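Chapter 7
Sorting and Storing Small Things

What you will learn in this chapter
How to sort a mixed group of small items before putting them away
The difference between a tray, an open bin and a compartment box
How to choose a container by how often its contents are used
How to set up a table for a sorting job
How to label and maintain a storage system

Words to know
Category: a group of things kept together for a reason
Compartment: one closed-off section of a larger container
Holding tray: a tray where items wait until they are sorted
Overflow: items that no longer fit in their place

The drawer at Hivum

Hivum is a small repair and sewing shop in the town of Arar. For years, everything small went into one deep drawer under the counter. Buttons, snaps, spare needles, screws for the machines, bits of chalk and loose keys were all in there together. When a customer came in for a coat button, the person at the counter had to pull the drawer out and stir through it by hand.

One Monday the shop timed the job. Finding a matching button took 5 minutes, and the customer was waiting the whole time. The shop already owned the button. It also owned three packs of the same needles, bought at different times when the first pack could not be found.

The shop did not need more space. After an afternoon of sorting, the contents of the drawer filled two compartment boxes and one small bin, and the drawer was used for paper bags. You will come back to Hivum at the end of the chapter, when you plan a drawer of your own.

Why small things are hard to store

Large items mostly store themselves. A chair stands on the floor and a coat hangs on a hook. Small items slide, roll and mix. They settle to the bottom of whatever holds them, and the heavy ones go down first. A container that is much deeper than its contents makes this worse — you can see the top layer and nothing else.

Small items are also easy to put down in the wrong place. A single screw on a shelf does not look like a mess, so it stays there. After a month there may be 30 things on the same shelf, and no one remembers where half of them came from.

Three kinds of containers

A tray is shallow and open. It is good for things that are in use now or that are waiting to be sorted. Everything on it can be seen at once. It is a poor choice for long storage, as items move when the tray is carried.

An open bin is deeper. It suits one category of item, such as clothespins or spools of the same thread. Once a second category goes in, the bin starts to act like the drawer at Hivum.

A compartment box is divided into sections. It keeps several small categories side by side without mixing them. Some have fixed walls and some have walls that can be moved. Measure the longest item before you buy one. A section that is slightly too short is of no use for that item.

Many sorting jobs use two of these together. The tray holds the unsorted items and the compartment box receives them. Place them next to each other so that your hands travel a short distance, and keep the rest of the table clear.

Setting up the table

Choose a table at a height where you can work without bending. Wipe it down and remove anything that does not belong to the job. Good light matters more than a large surface. If your own shadow falls across the work, turn your chair or move the lamp.

Pour out only part of the load at first. A full drawer spread over a table is tiring to look at, and many people stop there. Work for 30 minutes, then rest. Items that do not fit any category go to one corner of the tray. Do not make a decision about them yet.

The Rashti method, used in the exercises in this book, divides the work into three passes. On the first pass you group by kind. On the second you remove what is broken or not needed. On the third you give each group its compartment. Jeka, the practice household in your workbook, has a kitchen drawer laid out for all three passes.

Figure 7.1 Tray and compartment box on a worktable 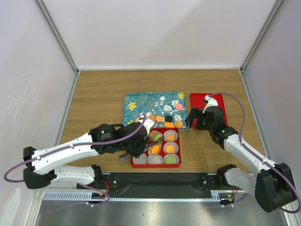
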